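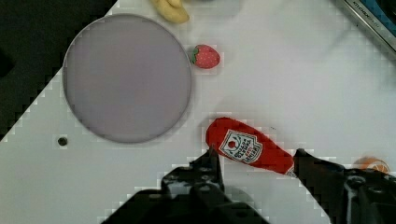 Nindura — Manipulation Hardware Group, Drunstead site

Cell Technician, Robot Upkeep (30 hours per week)

The group runs a single tabletop cell: one arm, a two-finger gripper, a camera at the wrist, and a white table set with a plate, toy food and a plush ketchup bottle. The technician keeps this cell in working order and reports to Eun-seong Na.

Duties
Check finger bolts and joint screws before the first run and again at midday. Log torque values in the Latmont sheet.
Inspect finger pads for wear. Replace pads in pairs.
Re-zero the gripper after any finger change and run the 19-step grip check on soft and hard items.
Clean the wrist camera lens. Repeat the camera calibration if the mount has been moved.
Trace dropped or blocky video back through the cable, connector and encoder settings, in that order.
Keep spares for one full gripper rebuild on the shelf — fingers, pads, screws, one cable set.

Required
Two years of bench work on small electromechanical equipment.
Able to read assembly drawings and wiring diagrams.
Clear written fault notes. The cell log holds more than 58 open and closed entries, and other people work from it.

Useful
Basic Python or shell scripting.
Experience with camera calibration.

Terms
Fixed term, 27 months, starting in September. Day shift, 7:30 a.m. start. On site only, Ahn Building.

To apply, send a resume and one fault report you have written, with client details removed, to Do-yoon Wi at the Drunstead office. Short-listed applicants will be asked to strip and refit one gripper finger at the bench.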